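Dunville Center for Early Learning
Course 342: Organizing Small Materials
Elba Gaete, Jan 26, 2024

Notes for Unit 5 – Sorting and Storage

This unit covers the storage of small play materials in rooms shared by several groups. Students should have read the Orellana chapter on shelving before the session. The Trurell inventory sheet, introduced in August, will be used again in the practical.

1. Choosing a container

Open-fronted stacking bins are preferred for building bricks. The low front lip keeps pieces in place while allowing a child to reach in from the front, even when a second bin is stacked above. Lidded tubs remain suitable for long-term storage and for sets that are brought out once or twice a term.

Bins should be set in a single row at the start of an activity, with the open fronts facing the person sorting. Leave clear counter space in front of the row for the unsorted pile.

2. Labels

Where a bin has a label slot, use it. Labels should name the contents in one or two words. The color of the bin should not be relied upon as a label: a yellow bin may hold green bricks, and two bins of the same color may serve different purposes. Students should write the sorting rule on the inventory sheet before any piece is moved.

3. Sorting by color

Begin with one color and finish it before starting the next. Bricks may lie in any position in the bin at this stage – stacking and squaring off belong to a later step. Bins not yet in use stay in the row so that the layout does not change partway through. In the arrangement below, two of the green bricks are in the yellow bin on the right, and blue bricks lie on the countertop in front.

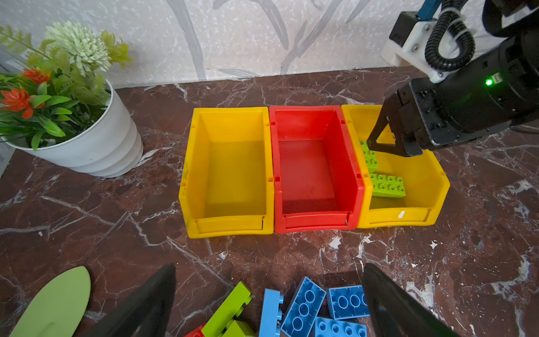
4. Sorting by size

Once the colors are separated, each bin may be divided by stud count. The 2x4 and the narrow 1x4 are the sizes most often confused when seen from the side. Students should turn each brick studs upward before placing it. Record the result for each bin on the inventory sheet and return the sheet to Room 233 at the end of the session.

Last updated: Friday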